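Ticket: Subtitles drift out of sync in second half of Irnura (Viltell player)
Status: Resolved
Opened by: Lutfa Thambiah
Assigned to: Hjørdis Torvik, Ganbridge screening support
Opened: 6/25/25

Lutfa Thambiah wrote:
Hi! First off, I love that you have the restored Irnura in the catalog. I've wanted to see it with decent subtitles for years, and the songs sound wonderful. But after the intermission card the English subtitles start running early. At first it's barely there, and by the big courtroom scene the hero's lines show up before he has opened his mouth (he's a slow talker, so you really notice). First half is perfect. I'm on the Viltell desktop app, newest version. I tried restarting, signing out and back in, and clearing the cache. No change. Our film club is showing it in November so there's plenty of time, but I'd love to get it sorted!

Hjørdis Torvik wrote:
Hi Lutfa, so glad somebody is watching this one! I adore it too. Could you tell me:
- which audio track you have selected (there are two)
- whether the drift is there if you jump straight to the second half without playing the first
- what the subtitle offset says under Playback > Text

Lutfa Thambiah wrote:
Audio is "Original mono". The other one is "Restored stereo". Jumping straight in makes no difference, still early. Offset says 0. I moved it to 3,000 ms and that fixed the courtroom scene completely, but then the song right after the intermission was way late. So it's growing as it goes, I think?

Hjørdis Torvik wrote:
Yes, that's a growing drift, and your test with the offset was super helpful. One fixed number can't cure it. I pulled the subtitle file and lined it up against both versions of the second reel set. The file has 386 cues after the intermission, and they were timed to an older transfer made by Berge, which is missing a few short bits of the picture. Every time our restored version has one of those bits back, the subtitles get further ahead. Three restored bits in total: a look between the two sisters, the tail end of the train song, and almost a full verse in the wedding number. (The wedding verse is a treat, by the way. It was gone for ages!)

Next steps on my side:
1. Retime the cues after each restored bit
2. Check the lyrics for the extra verse, which has no subtitles at all right now
3. Push the new file to the test channel

Lutfa Thambiah wrote:
Oh wow, I didn't even know there was an extra verse! That explains why the words stopped in the middle of the song. Happy to test.

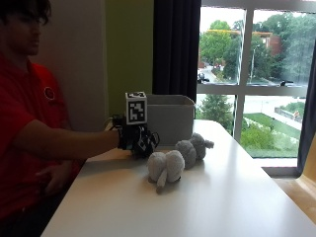 Black sensor glove with a marker cube on top, right hand.

Hjørdis Torvik wrote:
New file is up on the test channel. Go to Settings > Updates > Test channel, turn it on, then remove the film from your downloads and get it again. The old subtitles stick around if you skip the removal.

Lutfa Thambiah wrote:
Done, and it's great! Watched the whole second half last night. Courtroom is spot on with the offset back at 0, train song is spot on, and the new verse has its words. One tiny thing, the last line of the wedding number stays up a bit long into the next shot.

Hjørdis Torvik wrote:
Good eye! Shortened that one and sent it out with the regular update, so you can turn the test channel off again. Enjoy the November show, and please tell me how the club likes the sisters. Marking this as resolved.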